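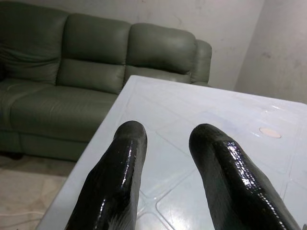
The Stitdale canopy target is a municipal goal for tree cover in the town of Stitdale, adopted in 2000 and revised twice. It commits the council to raising the share of land shaded by tree crowns, measured from the air in leaf. Supporters credit it with the town's greener look. The evidence for that claim is thin.

Definition

Canopy cover counts any crown seen from above, whatever its species, age or health. A dying elm scores the same as a sound one, and a hedge left to grow tall can score as well. The council's method excludes shrubs under 2 metres, although aerial surveys have trouble telling them apart from small trees.

Measurement

The first survey was done by the consulting firm Vulis, the second by Numatano. The two used different imagery and drew the town boundary in different places. The council has nevertheless published the results side by side as a rise in cover. How much of the rise is growth and how much is a change of method has never been worked out.
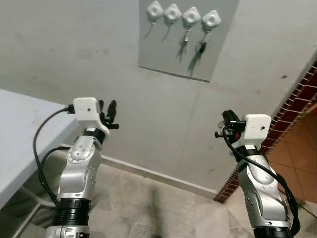 Most of the reported gain lies on private lots, where the council neither plants nor waters. Its own planting has been concentrated in the Rautiainen subdivision, whose saplings are too small to register.

Criticism

Local growers have argued that survival after the second summer would be a more useful figure. The council records trees planted but keeps no public record of those replaced. Removals for road widening are listed separately and are not subtracted from the planting totals.

See also

Urban forest
Street tree
Heat island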